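**Restis** -- kit de dos brazos de Gromeo, tarea «borrar pizarra». Notas de uso y ficha de datos, revisadas el lunes 12 de febrero.

El folleto de Gromeo promete «autonomía doméstica». Nosotros le hemos pedido que borre una letra A, por empezar con algo modesto. La pizarra va tumbada sobre la mesa y la letra se escribe a mano con rotulador negro, con la caligrafía que cada cual tenga ese día.
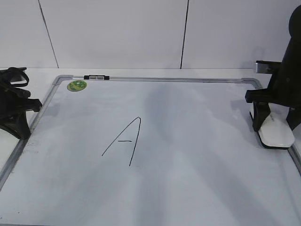
El conjunto reúne 100 episodios teleoperados, repartidos en 8 carpetas. Lendenard, que nos vendió el kit, calculaba una tarde de trabajo. Fueron roughly tres, si se cuenta la que se fue en calibrar.

## Contenido

- `episodios/`: vídeo y posiciones articulares
- `notas.csv`: incidencias, con más sinceridad que ortografía
- `config/`: parámetros de las pinzas; el perfil `rutherford` es el único que recomendamos

## Procedimiento

1. Escribir la A y dejar el borrador a la derecha, en diagonal.
2. Arrancar la grabación con las dos pinzas abiertas.
3. Agarrar el borrador desde arriba, sin prisa -- el kit tampoco la tiene.

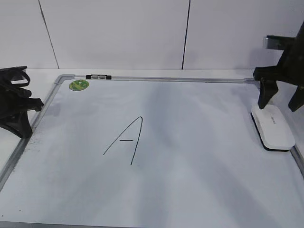 ## Limitaciones

- Solo 54 episodios llevan etiqueta de éxito. Los demás están sin revisar.
- Una sola letra. La B se espera para junio.
- Los restos de tinta de borrados anteriores no se limpian entre tomas; si su modelo los confunde con trazos, lo entendemos.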